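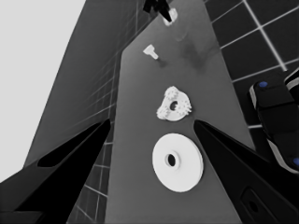
White disc, hub upwards, on the grey top.

June, started just after nine in the morning

Back on the Mazza mantel clock today, the one with 3175 stamped on the back plate. Raffaele had it stripped and in the cleaning jar before I'd got my coat off, so I missed my chance to sketch the strike side while it was still together. I've got his drawing from last time instead (a bit wobbly, and he labels things in Italian when he's in a hurry, but it'll do).

Cleaning first. We used the Grurel fluid again, diluted the way Liliana likes it, and I still think it's too strong. The brass came up lovely and bright but there's a pinkish bloom on one corner of the front plate that I'm sure wasn't there before. Liliana says it was under the old lacquer. Could be! I'm going to put a scrap of the same brass in overnight at half strength and see what it looks like. If anyone finds a jam jar by the sink with a bit of metal in it, please leave it alone.

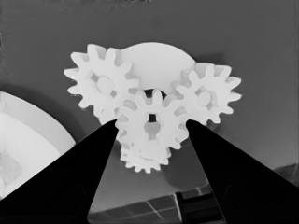

Pivots. I polished six of them before lunch and was rather pleased with myself, then looked at the third arbor under the loupe and found a groove you could lose a hair in. It'll have to be burnished down and the hole bushed to match. Raffaele wants to do both ends. I only want to do the back one, the front hole looks round to me and I don't like taking metal out of an old clock for the sake of it. We left it there and had sandwiches.

Somebody in the past has been at this movement with a centre punch. There's a ring of little dots round the escape wheel hole, all driven in to close it up, and it looks like woodpecker damage. I know it was quick and it was cheap and the clock probably ran for years on it, but it does make a mess of setting out a new bush. Drilled very slowly, kept checking depth between the plates, got it upright on the second go. The first attempt leaned. I've kept the leaning one in the tin marked NO as a reminder.

Mainspring: the old one is set, really tired, it opens out to hardly anything when you let it off the winder. Atora list two that might fit. The one I'd go for is slightly thinner than the original, which should be kinder to the teeth on the barrel, and I'd rather it ran a day short of its week than chewed itself up. Ordered that one. Liliana to shout if she disagrees, but she'll have to shout soon as the order goes off at four.

Pendulum bob weighs about 275 grams with the rating nut on. Writing that down here so I stop weighing it every time I pick it up. The suspension spring has a kink near the top block and wants replacing too, though we've a packet of those in the left-hand drawer, under the sandpaper.

Oil. We're trying the Vastley on the train and keeping the old stuff for the pallets, so if the pallets stay clean and the train goes gummy we'll know which to blame. I put on far too little the first time and had to go round again with the fine oiler. Better that than drowning it. Nothing on the leaves or the teeth, please, I found a fingerprint of oil on the second wheel from the last job and it had collected half a cardigan.

Case is still in clamps. The veneer along the bottom moulding has gone down nicely apart from one blister near the left foot, and I've slit it with the grain and worked some glue in. Weighted it with the big dictionary. I haven't touched the dial at all, the numerals are flaky and I don't trust my hands after a whole day of pivots.

Left to do: burnish the third arbor, argue with Raffaele about the front hole, look at the brass in the jam jar, find the missing taper pin (it pinged off towards the radiator at half past three and I've been on my knees twice). Movement is under the glass cover on the back bench, loosely pinned, no spring in it.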